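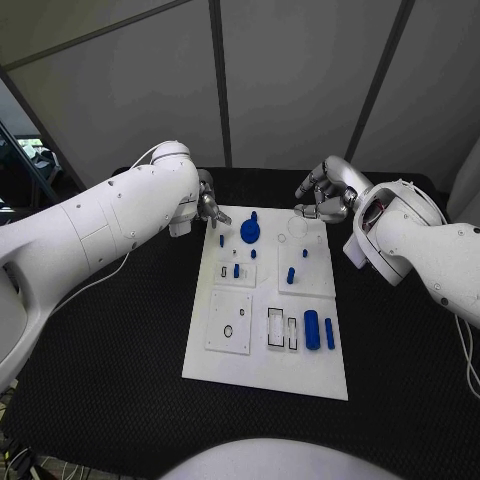

Re: Kasten cell, second shift

> Seltano says the two-arm unit will take over peg and gear
> placement by October. No jobs lost, people just move to
> inspection. I think we should welcome it.

I'd like to, but I've read this promise before. At Drosar they moved 25 people to inspection and inside a year inspection was 2 people and a screen. Did anyone ask what the inspection rate of pay is? It isn't in the handout.

Also, the demo board is pegs, cylinders and a gear on a flat white plate with outlines printed on it. Our trays come in bent, oily and half of them mislabeled. The 935 line has 166 part numbers -- who teaches it those? I'd guess us, on our own breaks, same as with the Dakatero scanners.

And when it drops a part at 4 a.m., is the operator allowed to reach in, or do we wait for a tech and lose the count? The handout says "operator assisted" and leaves it there.

I'm not against the thing. Placing pegs all night wrecks your thumbs and I won't miss it. But I want the pay grade and the stop rules in writing before anybody signs off on a trial.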